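Spring cleaning with the windows open

April is here, the clocks have gone forward, and the light in my front room at half past four is now good enough to show me every single thing I have ignored since October. I love it! I know plenty of you dread the spring clean, and a few of you wrote in after the last newsletter to say you'd given it up altogether, but let me try to win you back, because I think the old way of doing it (everything out, everything wiped, two weekends gone and a bad back) has put people off something that can be a real pleasure.

My grandmother did hers by the book. Rugs over the line, curtains in the bath, the dresser emptied on to newspaper. She lived in the end house at Besitdale, where the wind comes straight up the valley, and she would wait for a proper drying day and then go at it from six in the morning. What I remember best is the air. Every door and window in the house stood open, the inside doors were wedged with irons and bits of slate, and by dinner time the whole place smelled of outdoors.

That's the part I've kept. The rest I have made much, much easier.

Start with the air

Before you pick up a cloth, open a window at the front and another at the back and leave them for 40 minutes while you have your breakfast. If you live in a flat with windows on one side only, open the top of one and the bottom of another, or prop the front door for a bit if your landing is a quiet one. You want a draught you can feel on your wrist. Winter air hangs about in corners, behind sofas and inside wardrobes, so pull the sofa forward a hand's width and open the wardrobe doors too.

Hay fever people, I haven't forgotten you. Maricruz Bermúdez, who runs our Flillier group, has it badly and airs her house after a good shower of rain, then shuts everything up again before lunch. She also keeps her bedding indoors from now until midsummer. It drives her mad, as she has the best washing line in the street.

Work down, and work dry first

Dust falls. I must have read that a hundred times before it sank in, and I was still hoovering the floor and then doing the lampshades. Go round the top of the room first, with a dry brush or an old sock over your hand: picture rails, the tops of doors, the lampshades, the curtain pole. Then shelves, then the skirting boards, then the floor. Leave anything wet until all the dry dust is off, or you'll be pushing grey paste about and wondering why the shelf looks worse.

Books need their own half hour. Take them down a few at a time, hold each one shut and brush along the top edge away from the spine. I have my great-uncle's county history, a battered reprint of something first published in 1606, and it got its first dusting in a very long time last spring. I then sat on the floor and read it until the light went, so allow for that as well.

Fewer bottles

When Trukelia Hall had its cupboard cleared we found sprays for ovens, sprays for hobs, sprays for the bit between the oven and the hob. Most of it was doing the same job. At home I get by with washing-up liquid, white vinegar, bicarbonate of soda and one ordinary spray cleaner, and I'm very happy with it. Vinegar is lovely on limescale and glass but please keep it off marble and other natural stone, and never, ever mix it with bleach. Spray on to the cloth and wipe with that, particularly near anything with a plug on it. You use far less and you don't get drips running down into the works. 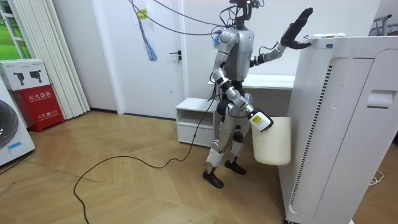 The things that clean the air

We own so many machines now that quietly collect dust on our behalf, and they are the very ones we forget. Fans, extractor hoods, dehumidifiers, air purifiers, the little vent above the bathroom door. Switch off at the wall and unplug before you touch any of them. Most purifiers have a filter you can lift out, and many have a coarse outer screen that can be brushed or gently hoovered, but check the leaflet before you wash anything, as a lot of the inner filters are ruined by water. Mine is rated for 3000 hours and I write the date of the last change on a bit of masking tape on the back. Wipe the outside with a barely damp cloth, let it all dry, and plug it in again.

Extractor hoods are the grim one. Soak the metal mesh in very hot water with a good squirt of washing-up liquid and a spoonful of bicarb, go and do something nicer, and come back with a brush.

One room, then stop

Please don't try to do the whole house. I do one room, and when the floor is dry I put the furniture back, pick something from the garden for the table and sit in there with a pot of tea. The next room can wait until I fancy it. Last year I finished in June and had a lovely time!

Swap morning

Our spring swap is at Trukelia Hall again this April, doors at 10 am, tea from the Hájek bakery van outside. Bring up to 5 things you've cleared out and take home whatever you like. Curtains and bedding are very welcome if they're clean, and Maricruz would be especially glad of jam jars with lids. No electricals this time, please, as we have no way of testing them. If you can lend a hand with the tables, come to the side door at nine.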